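Grasach Countertop Utensil Tree, White, 8 Arm

Item 2035
In stock, ships from Tovitbridge
Sold by Grisell Kitchen & Home

Back in stock for September. Went fast last time, the drawer organizers too, so if you want two get two.

Freestanding hanger for the counter. White plastic, one pole, eight arms at the top. Holds mugs, whisks, measuring spoons, small ladles, anything with a loop or a hole in the handle. No drilling, no suction cups, no sticky pads that take the paint off.

Comes in 4 parts. Base, pole, arm hub, top knob. Pole pushes into the base and gives a quarter turn, hub drops on, knob screws down over it. Finger tight is plenty. Don't use pliers on the knob, we get returns for this.
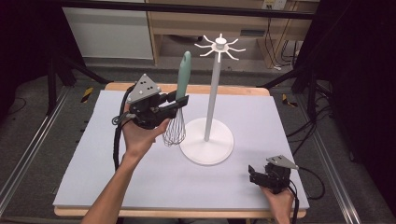
Sizing is the thing we get the most mail about, so read this before ordering. Measure your utensil from the hole down, not end to end. The balloon whisk with the mint green handle is a good one to check against, it has the small hole near the tip of the handle, and that's the kind of hole the arms are made for. Arms turn up at the ends so things stay put when you bump the counter. Very thick wooden spoons with no hole, no. Get the Ferreira crock for those.

Base is wide and flat with a low rim. Wipe it, dont soak it. Pole and hub can go in the top rack, base is better by hand. Keep it away from the burners, it's plastic.

Load it evenly. Heavy mugs all on one side will make it lean, same as any mug tree. Mixed loads are fine, mugs across from each other and the light stuff in between.

What you get
Base, pole, hub, knob
Fold-out sheet with the assembly steps
Utensils and mugs not included

Color: white only. The gray was dropped and we don't have any left, please stop asking the Tovitbridge store, they don't either.

Spare parts
Knob and hub sold seperately, see the parts page. Base is not sold on its own. If yours came cracked send a photo with your order number and we'll swap the whole thing.

Goes with
Grasach mini whisk set
Ferreira stoneware crock, tall
Ferreira spoon rest

Shipping
Orders in before 2 pm go out same day. Box is flat and light so it counts as a small parcel. Store pickup in Tovitbridge, bring the email, side counter past the bakeware.

Returns
Unused and in the box, send it back for a refund. Used is store credit only. Knob missing from the box, call first, it's usually stuck in the cardboard insert.

Customer rating: 86 percent would buy again (153 reviews)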